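Ticket: Wi-Fi keeps dropping in the back half of the house (Rondport mesh, two units)
Status: open, waiting on reporter
Category: Home networking / Mesh

Original report

Hi all! Long post, sorry in advance. I have the two-unit Rondport kit, main unit in the hallway closet next to the modem and the second one in the back room. For most of the year it was great and I never thought about it. Then in September I started getting drops on everything connected to the back unit. The laptop says it's connected, full bars, and pages just hang. Give it a minute or two and it all comes back like nothing happened.

Internet comes from Flarska on their 100 plan, and I do get 100 when I plug straight into the modem, so I don't think it's them (I called anyway, and they had me restart the modem while I was on hold, which of course hung up the call because my phone was on Wi-Fi calling. Lesson learned).

What I've got:
Modem from Flarska, the plain black one
Rondport main unit, hallway closet
Rondport second unit, back room
A Kowalczyk network switch, eight ports, in the closet
Ovine app on my phone for speed tests and the drop log

Update 1

Somebody asked for real numbers. I left the Ovine app pinging the main unit overnight from the back room, one ping every few seconds, and got 53 failed ones by breakfast. They come in clumps. It'll be clean for an hour and then there's a whole bunch in a row. The same test from the hallway, next to the main unit, had zero.

So the main unit is fine and the link between the two is what's falling over. I think. Please tell me if that's a dumb conclusion!

Update 2

Things I've tried since, in order:

Restarted both units. No change.
Factory reset on the second unit and paired it again. It was good for one evening and I got very excited and told everyone in the house it was fixed. It was not fixed.
Turned off the "smart channel" setting. This one helped a little? The clumps got shorter but there were more of them.
Moved the baby monitor to the other end of the house, after reading an old thread on here. No difference, moved it back.
Checked firmware. The app says both are current, but when I open the settings page on the second unit directly it shows an older version than the main one. Has anyone else seen that? I pressed update and it said there was nothing to update. Great.

Update 3

OK, the firmware thing was real. Thank you to the person who said to plug the second unit into the main one with a cable and try again. It updated right away over the cable and now both pages show the same version. I left it on the cable for a whole day and the app sent 1,430 pings without a single failure. Not one!! I took a screenshot, I was that happy.

Then I put it back in its usual spot on wireless and the drops were back within the hour. Fewer than before, but still there. So the update was worth doing and the unit itself isn't broken, and I'm down to where it sits or what's between it and the closet.

Update 4

I looked at the signal number on the settings page (it's under Advanced, then Backhaul, and it took me forever to find). On the floor behind the bookcase, where it's been living, it reads 50 out of 100. I carried it around the room on an extension cord like a lunatic and the reading jumps a lot. Behind the bookcase is the worst place in the whole room. Up on the table is a lot better, and the best is the side nearest the door.
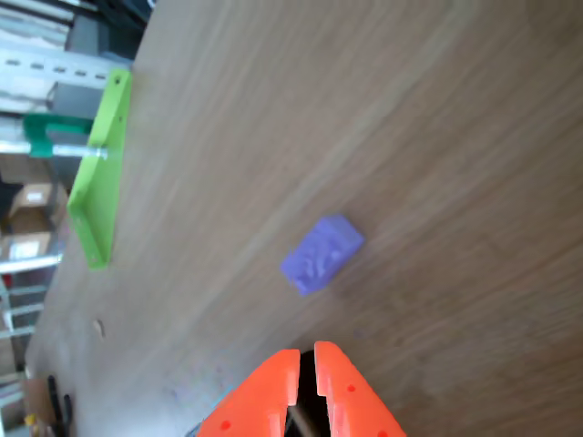

Update 5

Second unit has been up on the table since yesterday morning. Two drops so far, both short, both while the microwave was running, and I can live with that for now. I'd still like to get it to zero, so here's what I'm planning next, and please shout if any of it is a bad idea:

Run a flat cable along the baseboard from the Kowalczyk switch to the back room and skip the wireless link completely. I measured and I have enough cable if I go under the hall rug.
If that works, turn smart channel back on and see if it even matters anymore.
Leave the Ovine log going for a week this time. One good evening fooled me once already.

One question while I'm here. With the second unit on a cable, do I need to change anything in the Rondport settings, or does it figure that out by itself? When I did the one-day test I didn't touch anything and it seemed happy, but the light stayed white and the manual says it should go green. I can live with a white light, I'd just like to know what it means before I tape a cable to my baseboard.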